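Subject: Re: [hutitz-users] Telnet left open after the November firmware
Date: March 1, 2019

On the list, a subscriber wrote:

> We have 12 Stellard gateways at three sites, all on the November
> firmware. After the update I ran a port scan from inside and found
> telnet answering on every one of them. The web page for the
> device says telnet is disabled. I set it to enabled, saved, set it
> back to disabled, saved again, and it still answers. Has anyone
> else seen this? Is it a display problem or is the service really
> running? I have not tried to log in on it.
>
> Second question, do I need to worry about this if the gateways are
> behind a Skaltow box that blocks everything inbound?

The service is really running. I have the same firmware on 2 units and I could log in over telnet with the old maintenance account, the one that was supposed to have been removed two releases ago. The password is the one printed in the old install guide. I won't repeat it on the list but anyone who has the PDF has it.

As far as I can tell the setting on the web page writes to a config file that the new startup script doesn't read any more. The script starts telnetd if a file named factory.flag exists in /etc/init.d, and the update package puts that file there. My guess is that somebody built the release from the factory test tree. Deleting the file and rebooting stops the service. On one of my units the file came back after a day, and I think this was the automatic update check running the same package again, so turn off automatic updates first.

What I did, in order:

Turn off automatic updates under System, Maintenance.
Log in over ssh as admin and get a root shell.
Remove /etc/init.d/factory.flag.
Change the password on the maintenance account. You can't delete it, the web interface won't start without it.
Reboot.
Scan again from another machine, all ports and not just 23. One of mine also had 2323 open.

The ones in our lab are on the bench network, so I did those first. The longer write-up with the scan output is on the wiki under Hutitz, Gateways. It is the same text as this mail, plus the logs.

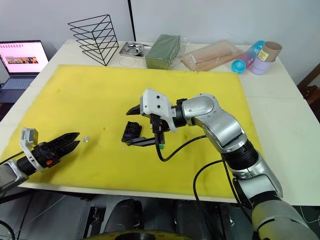

Lab bench, yellow mat and the two arms.

On the Skaltow question: blocking inbound helps, but I would not leave it at that. The bots that go after telnet don't have to come from outside. If one camera or printer on the same segment gets infected, it will start trying addresses near its own, and your gateways will answer. We had this happen with a DVR a while ago. It was making close to constant connection attempts to everything in the subnet, and the only reason we noticed was that a switch started logging drops. Put the gateways on their own VLAN if you can, and block 23 and 2323 between VLANs as well as at the edge.

Also check the Skaltow rules for UPnP. Ours shipped with it on. A gateway that asks for a port mapping will get one, and the mapping doesn't show in the normal rule list. You have to look under Status, Mappings. If it's on and you don't need it, turn it off and reboot the box, because existing mappings stay until then.

You should also look at whether anybody got in before you noticed. The log on the gateway only keeps the last 1000 lines and telnet logins fill it quickly, so a clean log doesn't tell you much. Things I looked for:

Processes with random names running out of /tmp or /var/run.
Outbound connections to port 23 on addresses you don't know.
The watchdog being off when you didn't turn it off.

Most of this malware lives in memory only and goes away on a reboot, so look before you reboot if you want to know. If you find something, reflash from a file you checked the hash on. A factory reset is not enough on these, it keeps part of /etc.

I opened a ticket with Stellard and got the automatic answer. The Lyimo build of the same hardware doesn't have the problem, I checked one today and the flag file isn't there and the port is closed. If you're able to cross-flash, that may be an option, but you lose the serial console settings and will have to enter them again.

Could you post the exact build string from the bottom of the status page? Mine ends in r3. If yours is different then more than one build is affected, and I'll add that to the ticket.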